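Hudow House: The Linen Room
Gallery by Wekesa Biwott

The linen room at Hudow is on the ground floor, behind the kitchen, and most people who stay with us never see it. We let the house for weekends and for family gatherings, and every bed, table and bathroom is dressed from this one room. I was asked for a gallery of it after the May open day, when a good many visitors wanted to know how we look after the tablecloths.

There are 17 white cloths in regular use. The older ones came from the Pralbridge hotel sale and the newer ones from Kumsa, a small mill shop that closed last year. They are sorted by length and each has its number sewn inside the hem in blue thread. The captions are mine. Corrections are welcome, particularly on dates for the older cloths, where I have only the hotel's stock book to go by.

The shelves

Cloths for the long table are kept on the middle shelf, where they can be lifted out flat. Round cloths go above and napkins below. The bottom shelf holds blankets. We stopped using plastic boxes two winters ago and now wrap anything that will be stored for more than a month in old sheets.

The stock book

The book came with the Pralbridge lot and lists each piece by number, with the month it was bought and the month it was last mended. The highest entry is 3947, a tray cloth, which we do not have. I have carried on in the same book using the same columns. Mending is entered in pencil and then inked over once the cloth has been washed and passed.

The sink

A deep stone sink with a wooden drainer. Wine and beetroot are dealt with here before anything goes into the machine. Cold water first, then a paste of soap left on for an hour. Candle wax is scraped off at the table with the back of a butter knife, and what is left comes out under brown paper and a warm iron.

The slab

The grey marble surface is where cloths are spread, checked and folded. It is wiped down each morning and kept clear of pens, cups and anything with a zip. Hems are checked along their whole length before a cloth is folded, and any loose stitching is marked with a safety pin.

A thin off-white cloth on the marble, gathered to a point at one end, with shallow creases down the middle and the faint line of the hem along its curved edge. Cloths of this weight let a little light through and they crease easily, so they are ironed last.

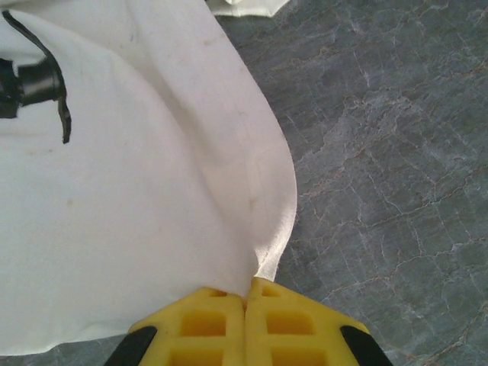
The iron

We use a plain steam iron and a padded board. Thin cloths are ironed on the wrong side, starting from the middle. The heavier damask is done slightly damp, with the board moved close to the slab so the finished end can lie flat and not drop to the floor.

The drying line

The line runs from the back door to the Gruvcombe wall and takes four long cloths at a time. Whites go out early on a dry day and come in before the sun leaves the yard. In wet weather we use the rack over the boiler, although it leaves a crease across the centre that has to be ironed out.

The mending basket

Small holes are darned with thread drawn from a cloth that is past use. Larger tears are patched from underneath. A cloth with more than two patches is taken off the long table and cut down for trays or napkins.

Visiting

The room is open on the first Sunday of the month, from 2 until 4 in the afternoon. Entry is through the yard. Please leave wet coats and umbrellas in the porch, and ask before unfolding anything from the shelves. The stock book can be looked at on request.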